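Berth and mooring records for Dutumgate Marina, kept as plain CSV because the harbor office printer and the harbor office computer stopped speaking years ago and a text file was the only thing both would accept.

Last updated October 13, 2020.

## What's in the folder

- `berths.csv`: one row per berth, with pontoon letter, length, depth at low water and whether the power post works
- `visitors.csv`: overnight stays by visiting boats, without skipper names
- `tides_local.csv`: corrections to the published tables, which assume our sill is somewhere else
- `rates.csv`: nightly and seasonal rates, including the winter one that people phone up to argue with

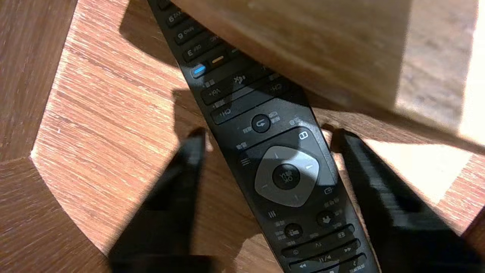 ## Where the data comes from

The berth list began as a survey of the Rillberg pontoons and was later stretched to cover the Eichhorn side, where the numbering runs the opposite way. We kept both schemes. A berth called `R12` and a berth called `E12` are a long walk apart, and if you strip the prefix you will send somebody's yacht to the fuel dock.

Visitor stays come from the paper log at the office window. Handwriting varies with the weather. Boat names were typed as written, so the file holds several spellings of what is surely the same *Second Wind*, plus a few boats that really are different and happen to share the name, as boats do. 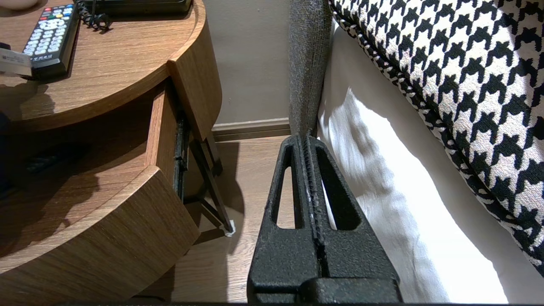
Lengths are the lengths skippers gave us. Boats get shorter when charged by the foot. Where we later put a tape on one, the `loa_measured` column is filled in, and you should prefer it to `loa_declared` for anything involving money or whether two boats will fit in one slot.

## Columns that cause trouble

| Column | Type | Notes |
|---|---|---|
| `berth_id` | text | Prefix required, see above |
| `depth_lw` | decimal | Feet. Surveyed in March, before the dredger came |
| `power` | text | `yes`, `no` or `sometimes` |
| `arrive` | date | Blank if the boat came in after the office closed |
| `nights` | integer | 60 is the most we allow; higher values are typing errors or old friends |
| `rafted` | integer | How many boats deep, maximum 2 |

`sometimes` is a real value in `power`. Please don't clean it up to `no`. Those posts work until the kettle goes on in the next boat along.

The depth column deserves a longer warning. Silt moves. The figures were right on the day and have been getting less right at their own pace, faster on the Eichhorn side, where the stream comes in. Do not use them to take a deep keel anywhere. 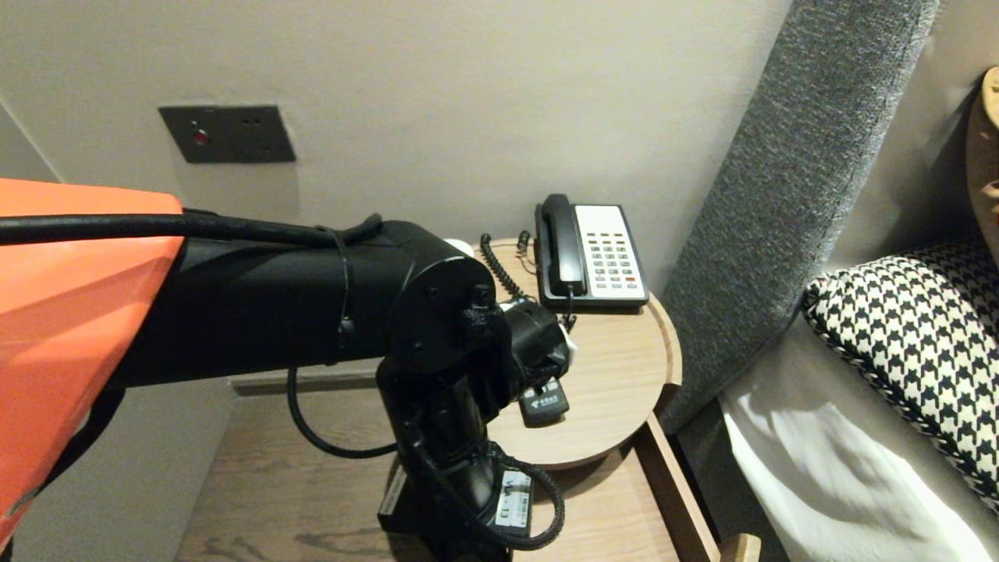
Blank arrivals are the other regular complaint. We thought about filling them with the next morning's date and then remembered that this would charge people for one night too few, so the cells stay empty and the invoicing script asks a human. The human usually guesses.

## Loading it

The files are UTF-8 with commas and a header row. Boat names with commas in them are quoted. Boat names with quotes in them are doubled, and we would like a word with the owners.

```
jestow load ./dutumgate --check-prefix
```

Jestow is our own small loader and lives in the `tools` folder. Any spreadsheet will open the files too, but spreadsheets like to turn berth numbers into dates and won't tell you they've done it.

## Known gaps

- No swinging moorings. They're in a separate notebook that has been damp.
- Dinghy park spaces are missing from `rates.csv`, although we do charge for them.
- Multihulls count as one boat in `visitors.csv` and two berths in `berths.csv`. The totals disagree every summer. 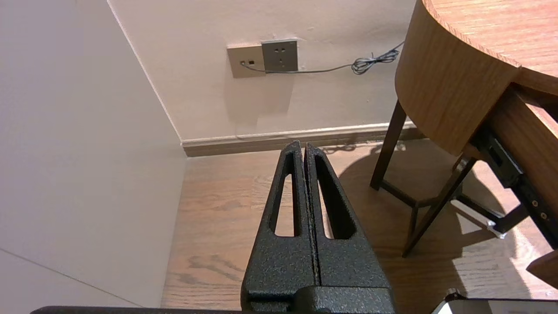

*Gripper with fingers together, light wooden floor behind.*

## License and corrections

Use it for what you like, commercial work included, and keep this note with the files. Corrections are welcome as an edited row with a line saying how you know. "I was moored there and it was awful" has been accepted in the past for `power`, but for depths we'd want a lead line and the time of day.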